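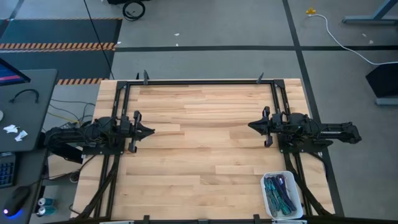
Cleaning and Re-oiling a Butcher-Block Work Table

By Adelino Fonseca
Updated February

This procedure covers a solid butcher-block top used as a work table, where fixtures are clamped to the edges and small items are kept in bins on the surface. It applies to oiled tops only. A top with a varnish or polyurethane film has to be stripped first, and that is a separate job.

To check which finish you have, put a few drops of water on a bare spot near the edge and leave them for 20 minutes. On a worn oil finish the wood under the drops turns darker. On an intact film it stays the same color, and scraping the spot lightly with a blade raises a clear flake.

Materials

Penetrating wood oil, 200 ml. I use Osurel Clear. Any non-pigmented hardening oil will do.
Dish soap and warm water
Lint-free cotton cloths
Sanding block with medium and fine paper
Vacuum with a soft brush
Metal can with a tight lid, for used cloths
Cork or hardboard pads for the clamps

Step 1. Clear the surface

Remove loose items first, bins included. A plastic bin that sits in one place for months leaves a pale rectangle, and grit collects under its rim. Wipe the underside of the bin before it goes back.

Mark the position of anything clamped to the table with masking tape, then release the clamps. If a fixture has to stay in alignment and can't be moved, leave it where it is, mask its base and treat the rest of the surface as one zone. The strip along the outside edge of a frame is easy to miss and dries out at the same rate as the middle. Tie any cables back from the wood.

Step 2. Clean

Vacuum along the strips. Wash with a cloth wrung out in warm soapy water, one section at a time, and dry each section before starting the next. Do not flood the joints. Standing water at the short end joints between staggered pieces is the usual cause of raised ends.

Let the top dry overnight.

Step 3. Treat marks

Clamp dents: lay a damp cloth over the dent and touch it with a hot iron for a few seconds. Repeat until the fibers come up. Crushed fibers will recover, but torn ones won't and need filling.

Black stains: these come from iron in contact with damp wood. Oxalic acid wood bleach removes them. Follow the label, wear gloves and rinse twice.

Glue spots: scrape with a card scraper held nearly upright.

Step 4. Sand

Sand with the long direction of the strips, medium paper first and then fine. Keep the pressure even. Strips in a butcher-block top vary in density and color, and a soft sander pad will dish the softer ones. A hard block avoids this — it is slower, but the surface stays flat enough to clamp to.

Do not try to sand the darker strips until they match the pale ones. The color goes all the way through.

Vacuum, then wipe with a dry cloth.

Step 5. Oil

Apply a thin coat with a folded cloth, working along the strips. Wait 20 minutes and wipe off everything that hasn't soaked in. Oil left on the surface turns tacky and will pick up dust. Let the coat cure for the time given on the can before the next one.

A bare top needs 3 coats. A maintained one usually needs a single coat. Oil the underside on the same schedule if you can reach it. A top sealed on one face only is likely to cup.

Put used cloths in the metal can, cover them with water and close the lid. Cloths soaked in hardening oil can ignite on their own if left bunched up.

Step 6. Refit

Wait until the final coat has fully cured before loading the table. Fit a pad under every clamp jaw, top and bottom, and tighten only until the fixture stops shifting. Check the clamps again after 4 days, as fresh pads compress. Peel off the tape last.

Maintenance interval

Repeat the water test every few months. Re-oil when the drops start to darken the wood.

Related
Choosing Clamp Pads for Hardwood Tops
Gornport Trestle Base: Assembly Notes
Filling End-Joint Gaps, by Nic Giolla
Hitby Card Scrapers: Burnishing an Edge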